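Hovum Challenge

The Hovum Challenge is a student robotics contest in which school and college teams write the program that steers a household robot through a simulated home. It grew out of an after-school club called Tai, started by the teacher Pendo Massawe, who had plenty of eager students and very little money for motors, and who liked the idea that a whole class could work on the same robot at once (and crash it as often as they pleased!).

Teams work in Buvero, a program that draws furnished rooms and lets the robot wander about in them. A full season has 7 rounds, the last of them held in December, and entrants may practice in any of the 797 homes in the shared library, which is known as Grunodum. In the early rounds the robot only has to get from one room to another without bumping into anything, while the later ones ask it to find a named object, such as a stool or a trash bin, and stop close by.

Rooms in the simulator, with wood floors and brick walls: 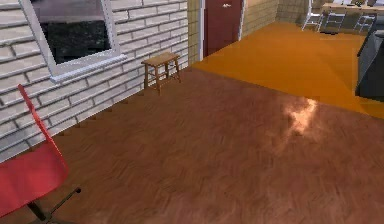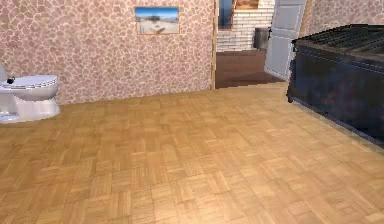 Scoring is kept simple so that younger students can follow along. A team earns points for reaching the goal and loses a few for each bump, and every team gets two tries per home, with the better one counted. Teams also hand in a short notebook telling how their program came together, wrong turns and all, and a separate prize goes to the notebook that the other teams most enjoyed reading.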